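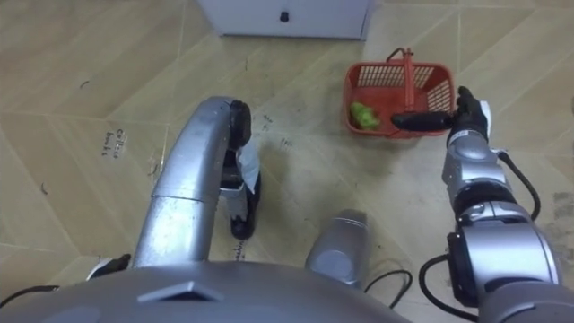
Cesta roja en el suelo, frente al mueble blanco.

Incidencia 1518: subtítulos desfasados en la copia de "Stetdale"
Estado: resuelta
Abierta por: Melquiades Gallegos, programación, cine Palacios
Asignada a: Princess Pangilinan, soporte de Verkano
Prioridad: alta

Melquiades Gallegos, 14 de abril, 10:12
Tenemos pase de "Stetdale" esta noche y los subtítulos en castellano van mal. Salen antes que el diálogo. Al principio casi no se nota, pero en la persecución de las barcas el villano contesta por escrito cuando todavía no le han preguntado nada. El archivo es el que nos mandó la distribuidora, Plasach, con el paquete de subtítulos aparte. Reproductor Verkano de la sala 2. Con otras películas no pasa.

Princess Pangilinan, 10:40
Buenos días. Necesito tres datos: si el desfase es constante o va creciendo, la versión del paquete de subtítulos y si el fallo aparece también arrancando desde el menú de prueba, sin la lista de reproducción.

Melquiades Gallegos, 11:25
Lo he mirado por rollos. En el primero va bien. En el segundo se adelanta 6 segundos de golpe y a partir de ahí se queda igual hasta el final. La versión del paquete es la de septiembre. Desde el menú de prueba hace lo mismo.
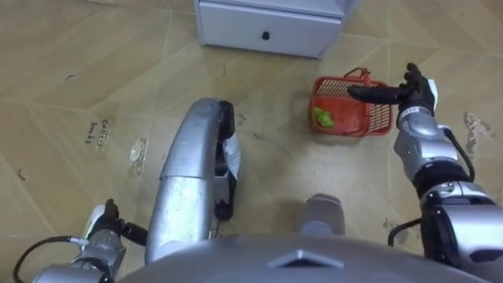 He reiniciado el reproductor dos veces y he vuelto a copiar el paquete desde el disco original. Sin cambios. También he probado con los subtítulos en inglés y esos sí entran en su sitio, con lo que descarto el sonido y la imagen.

Princess Pangilinan, 11:50
Gracias, con eso me hago una idea. Un salto fijo entre rollos suele indicar que los subtítulos se hicieron sobre otro montaje. ¿Puede decirme si al comienzo del segundo rollo está el plano largo del río antes de que los protagonistas suban a la barca?

Melquiades Gallegos, 12:08
Sí, está. El plano del río y luego el cartel del parque.

Princess Pangilinan, 12:31
Entonces es eso. El montaje de festival no llevaba ese plano y el paquete de septiembre corresponde a aquel montaje. El inglés se rehízo después y el castellano no. He escrito a Plasach para pedir el paquete correcto, pero no garantizan tenerlo hoy.

Solución provisional:
1. Ajustes, Subtítulos, Retardo por rollo.
2. Dejar el rollo 1 en cero.
3. Poner +6 segundos en el rollo 2 y en los siguientes.
4. Guardar como perfil nuevo, sin sobrescribir el general de la sala.
5. Cargar el perfil en la lista de reproducción y comprobar el cambio de rollo.

Melquiades Gallegos, 13:20
Hecho. En la primera prueba no me cogía el perfil. Lo había guardado con tilde en el nombre y el reproductor no lo listaba. Sin tilde aparece. He comprobado la persecución, la escena de la tienda de campaña y la última conversación del padre con la hija. Todo entra a tiempo.

Queda un rótulo sin traducir en los créditos finales, pero eso ya venía así en el archivo.

Princess Pangilinan, 13:34
Anoto lo de la tilde como fallo aparte. El rótulo lo paso a Plasach con lo demás. Cuando instalen el paquete nuevo hay que borrar el perfil o irán con retraso.

Melquiades Gallegos, 23:05
Pase terminado sin problemas, sala de 200 butacas casi llena. Por mí se puede cerrar.

Princess Pangilinan, 23:18
Cerrada. Si el paquete nuevo diera problemas, respondan a este mismo hilo y se reabre.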